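Drurulura op shop passes the hat for its old hall roof

It has been a long, wet autumn in Drurulura, and anyone who has sorted jumpers at the Ellstead Street op shop with a bucket at their feet will be very glad to hear the roof is finally getting fixed. The winter woollies sale in May brought in $3,704, a lovely result for a little town, and the shire has kindly put in another $2,000 - enough, at last, to get the tin replaced over the back room.

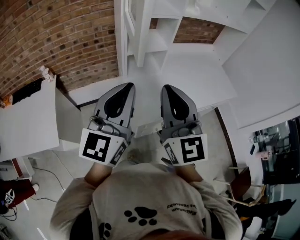 Work starts in June and should take 4 days, weather permitting. The shop will stay open mornings only, and donations of warm clothes (clean ones, please!) can be left at the side door until noon.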